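Chapter 4

What Shops Know About Shelves

Learning aims: to explain why goods are placed where they are; to tell the difference between a price and a price label; to read a simple store plan.

Most people believe they go into a shop, find what they want and leave. Most people also believe they are good drivers. The till receipts tell a different story, and the people who run shops have been reading them with great interest for a long time.

Take the Rafferty store in Flalau, a mid-sized branch selling kitchen goods, stationery and small gifts. In April the manager moved the tea towels from the back wall to a table by the door. The towels were the same and so was the price. By the end of the month the branch had sold 291 of them, to customers who presumably had managed to dry their plates in March. Nothing had changed except the length of the walk.

This chapter deals with display: the part of retailing that happens after the buying is done and before anyone reaches for a purse. It was once thought too dull to teach. Students who have spent a Saturday job straightening mugs may feel there was some sense in that view, but the money involved is considerable, and someone has to decide which way the handles point.
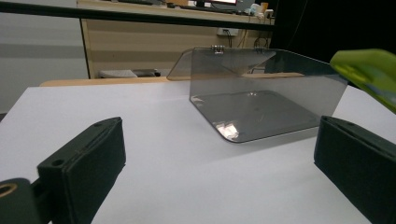 Small goods give the most trouble. A sofa will defend itself on a shop floor, while a fountain pen left flat on a counter looks like something the last customer forgot. The usual answer is to raise it up on something, and the something should not win. A see-through acrylic stand in smoked grey is a fair choice on a white tabletop, as it shows up well enough to mark a place and has the manners to stop there. Gilt stands are another matter. The Prevetti chain bought 1,834 of them and later found that customers kept asking what they cost.

We shall return to Prevetti in Section 4.2, which covers the fittings budget and how to lose it. Section 4.1 begins with the floor plan of the Dallov branch, where two entrances compete for the same customers and the umbrellas are next to neither. Before reading on, visit any shop you know well and draw its layout from memory first. Then walk round with your drawing and mark the places where you went wrong. Keep both versions, as you will need them for Exercise 2.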